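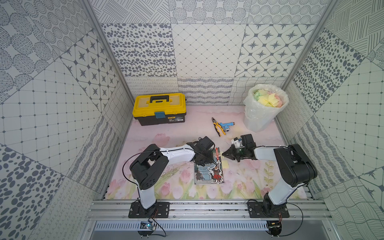

FOR IMMEDIATE RELEASE

Kwofie Cellars Will Not Join the Fudero Tasting Pass This Year, Asks to See the Numbers First

GONDOW - Kwofie Cellars has told Trindotent that it will stay out of the Fudero tasting pass for the coming season. The winery's tasting room will be open as usual, with the usual pours at the usual price, and anyone who turns up with a Fudero pass will be welcomed and charged like everyone else.

The pass, for those who missed the posters, is a prepaid card that gets its holder one tasting at each winery on the Gondow trail. Trindotent sells it, keeps the money until the season closes, and pays each winery a share based on how many times the card was scanned at its counter. Wineries pay $1,000 to be on the map. They also supply the wine, the glasses, the crackers and the person doing the pouring.

We were asked to join last season and said we'd think about it. We were asked again in March, this time with a glossy report, and we have now read the report twice.

According to Trindotent, last season "brought 2,000 new wine lovers to Gondow." The same report says that 3,016 passes were sold. It also says, nine pages later and in smaller type, that there were 2,914 scans at all participating wineries put together.

We are a small winery and we don't employ a statistician, but we can put two numbers next to each other. There were fewer scans than passes. Even if every scan had been a different person, 102 passes were bought and never used once. Since the whole idea is that holders go from one winery to the next, some people must have been scanned more than once, so the number of passes left in kitchen drawers has to be higher. How much higher, the report doesn't say.

Nor does it say where the 2,000 new wine lovers came from. We wrote to ask. The answer was that the figure came from "survey responses and modeling." We asked how many people filled in the survey. We were sent the glossy report again.

It's possible that all of this can be explained. Scanners break, and we know of one tasting room where the thing sat under the counter for most of July with a dead battery. People forget to show their cards. Gift passes may be saved for later, though the ones we've seen expire at the end of October. If those are the reasons, they would be easy to write down, and we'd be glad to read them.

What we can report is what we see from our own counter. On a busy Saturday the lot fills up by one o'clock. Some of the visitors are clearly doing several wineries in a day, and have been since long before there was a card for it. They stop here, they go down the hill, they stop again. A few ask if we take the pass. When we say no, most of them stay and taste anyway. Some leave, which is their right, and we'd like to know how many of those would have bought a bottle. We don't know. We don't think Trindotent does either.

Oskari Pitkänen, owner of Kwofie Cellars, put it this way: "I've been told the pass is good for everybody. Maybe it is. I'd like somebody to show me one winery's books, with the names blacked out if they want, where the money that came in was more than the fee and the wine that went out. I've been asking since last fall."

He added that he has nothing against a trail. "We had a trail before. It was a photocopied map with a coffee ring on it, and it got people up the road just fine. The back roads are confusing, and a decent map is worth having. I'm less sure it's worth a thousand dollars and a scanner."

There is also the question of what a free-feeling tasting does to the visit. A person who has paid us for five pours tends to pay attention to them. They ask what the dry rosé is made from, or tell us the red needs another year, and they are sometimes right. A person with a card and six more stops before closing has less time for that. We have watched people in other tasting rooms drink the first pour, get their scan and head back to the car. The card rewards that sort of day, and the report calls it "engagement."
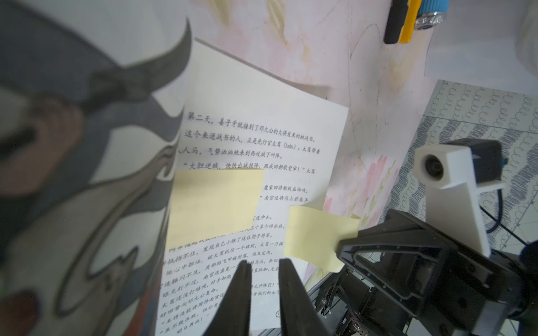

Zuweira Adjei thinks we are being too hard on it. She wrote to us after hearing which way we were leaning, and agreed to let us share her side here. In her view a scan is a poor way to judge the pass, and the drawer full of unused cards is no great scandal, as gym memberships work the same way and gyms stay open. She has met couples on the trail who would never have turned off the highway without the card, and she says that two or three of them came back in the winter, paid full price and left with a case. "You can't put that in a scan report," she wrote, "and you can't get it by sitting out, either."

We think that's a fair point, and a better argument than any in the report. We would still like to see it counted. If people are coming back in winter and buying by the case, the wineries that sold the cases would have receipts. Asking each of them for one number in February would not take long.

Kwofie Cellars has sent Trindotent four requests, and will look again at joining if they are answered before the sign-up deadline for the following season:

The number of passes that were scanned at least once, and the number never scanned.

The amount paid out to wineries in total, next to the amount taken in from pass sales and joining fees.

What happens to the money from passes that go unused. The contract we were shown has a paragraph on this, and two of us read it and came away with different answers.

The survey behind the 2,000 figure, including the questions and how many people answered them.

We've also suggested that the joining fee be dropped for any winery making wine only from its own fruit. We don't expect to get that one.

Other wineries in Gondow will make up their own minds. Several of our neighbors are in the pass and plan to stay in, and we'll go on sending visitors down the hill to them, as they do for us. We'd only ask visitors to check the opening hours before driving out. The Fudero map had us listed last season as a participating stop, closed Mondays. We weren't participating, and we're open Mondays.

Tasting room hours at Kwofie Cellars are 11 a.m. to 5 p.m. every day but Tuesday. A tasting is five pours, and the fee comes off the price of a bottle if you buy one. Groups of eight or more should call ahead. Dogs are fine on the porch. The old photocopied trail map has been redrawn and is free at the counter, and the bridge that was missing from it has been put in.

Press questions should go to Oskari Pitkänen at the tasting room, preferably before 11 a.m.

###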